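**Equipment planning for robot work cells** is the process by which a laboratory, school or small manufacturer decides what to buy before a robot arm is put to use, in what order, and how the cost is spread. It covers the arm itself, the gripper, mounting, sensing, computing, software, safety equipment, spare parts and staff time. The term is used mostly for small installations of one to four arms, where the buyer also does the integration.

## Background

In large factories the planning of a robot cell is usually handed to an integrator, who quotes a single price for the finished installation. Smaller buyers often purchase the parts separately. The method grew common in teaching laboratories, where money arrives in yearly portions and a cell may be assembled over two or three budget periods.

An early written procedure was drawn up by Roland Kettle for the Ernis workshops, which kept its equipment list on a single sheet. The sheet divided every purchase into "needed to move," "needed to measure" and "can wait." Later versions added a column for delivery time, after a gripper order placed in October arrived on 26th December and held up the rest of the installation.

## Cost categories

The arm is normally the largest single item, but it seldom makes up the whole of the budget. A typical plan lists the following:

- **Arm and controller.** Price depends mainly on reach, payload and repeatability. Controllers are sometimes sold separately.
- **End-of-arm tooling.** Grippers, finger sets, wrist couplings and cables.
- **Mounting.** Tables, plates, brackets and floor anchors.
- **Sensing.** Cameras, force sensors, lighting and printed markers.
- **Computing and software.** Workstations, simulation licenses and yearly support fees.
- **Safety.** Stop buttons, fencing or scanners, and the risk assessment.
- **Training and labor.** Staff hours, courses and travel.

In the plan used at Zillness, a training center with four arms, tooling and sensing took 36 percent of the first-year budget and the arms took 35 percent. Jalen Lindgren, who prepared it, held back another 10 percent for items left off the original list, mostly cables and adapter plates.

## Requirements stage

Planning starts with a list of tasks and the objects to be handled. For each object the buyer records size, weight, surface and how it will be presented to the arm. From these figures come the required payload and the opening of the gripper. The weight of the gripper must be subtracted from the arm's rated payload – a step often missed in first plans.

Reach is worked out from the table layout. Buyers also check ceiling height, floor load and power supply, and measure doorways along the delivery route.

## Simulation before purchase

Many buyers test a proposed layout in simulation before placing an order. A model of the arm is set in a virtual room with a work surface and a few objects, and the planned motions are run. This can show that an arm is too short for the far side of the table, or that a wrist camera would lose sight of the object during the final approach. Visual markers may be modeled as well, so that the buyer can judge where they should be mounted and whether another camera is required.

Simulation has limits as a purchasing tool. Cable drag, worn fingers and poor lighting are hard to reproduce, and a gripper that holds an object in the model may drop it in practice. For this reason Ignacio Ferreira recommended in his notes for the Delacroix laboratory that simulation be used to settle reach and placement, with a rented or loaned gripper used to settle grasping.

Objects for the virtual table are generally chosen to vary in shape. A rounded item and a flat one make different demands on the fingers, and a thin tile lying on a smooth surface is among the harder cases.
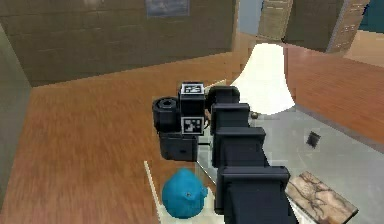
## Purchase and scheduling

Orders are placed by delivery time, longest first. Arms and custom mounting plates tend to lead the list. Computers are commonly bought last, as prices and models change quickly.

Buyers may lease instead of purchasing outright. Leasing lowers the first-year cost but can restrict changes to the wrist and controller. Used arms are another option, provided that spare parts and a supported controller are still available.

## Running costs

Yearly costs include software support, replacement fingers, calibration and inspection. The Vuster planning guide, edited by Miloslav Paulík, treats these as a separate budget line from the start and lists gripper cables as a consumable.

## See also

- Total cost of ownership
- Offline programming
- Robot end effector
- Risk assessment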